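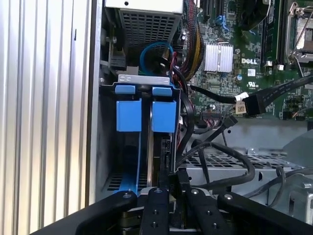 November, after dinner

So the old Dell is open again. I told myself I'd leave it alone until the weekend and then I had the side panel off before the coffee was finished, which is about what I expected of me. I love the inside of these office towers, I really do. Everything you're meant to grab is blue! Blue tabs up on the drive cage, blue handles on the carrier under them, a long blue rail going down the side. Somebody at a desk years ago decided that people like me would need a hint, and they were right.

I bought it when the Fellier office closed and they were selling everything off from the loading dock. 30 dollars, no keyboard, no mouse, a sticker on the side that took me most of an evening to scrape away. It ran our recipes and the music for ages and then it started dragging its feet, so the plan for this month is a different processor, a good clean, and then it goes out to the Hestudus reading room, where they want something for looking up the catalog and not much else.

I spent a good while just looking at the cables. The blue SATA one has a loop in it near the power supply that I can't decide about. It isn't hurting anything. I could tuck it in and feel proud for a minute, or I could leave it where it is and not risk tugging the other end out. Last year I got tidy with a cable in the Skidari box and then lost 2 evenings wondering where the hard drive had gone. So the loop stays for now (I'm writing that down so I don't get ideas later).

The big black bundle with the red and yellow in it is staying put too. It comes down between the power supply and the board and it's stiff as anything, and I don't feel like wrestling it.
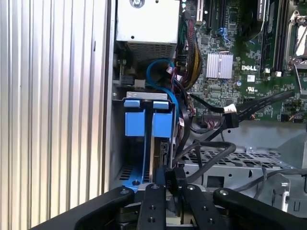
Parts and money

Thermal paste came from Panagiotou, a tube the size of my pinky, and they charged me more for the shipping than for the paste. Still cross about it. I should have walked over there and bought it at the counter like a normal person, but it was raining and I had my slippers on.

Memory I'm leaving as it is, 4 gigs. It would be nice to have more for the reading room but a catalog page is a catalog page. If they complain I'll look in the drawer.

Things to get: more lint-free wipes, a new battery for the board while I'm in there, and a bag for the screws, because the jam jar lid is a terrible system and I know it.

On to the processor. The socket is bare with the lever up, and the chip has its own little pocket in the gray printed plate next to the case, shiny side up, so I don't have to set it down on anything silly.
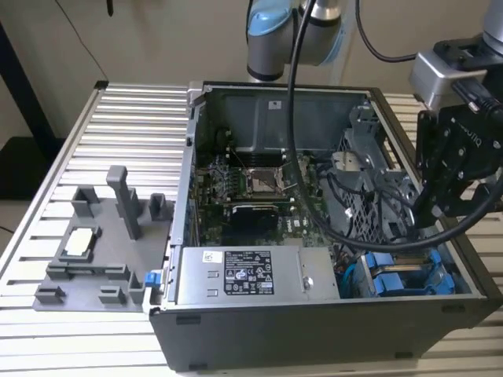
I always get nervous about this part. Those contacts are so fine, and I have a cousin-sized fear of sneezing. My rule is no talking, no music, check the corner mark, check it again, straight down and let go. Up to 3 checks is allowed. After that I'm only making myself shaky and I have to go stand in the kitchen for a bit.

I'm also glad to have the tower lying flat for it. I did one standing up once and had a crick in my neck for days, and the heatsink kept wanting to slide off while I hunted for the screwdriver.

It's past eleven now and my eyes are going, so I'm stopping. Wipes tomorrow, and call the reading room to ask if they have a monitor or if I need to find one.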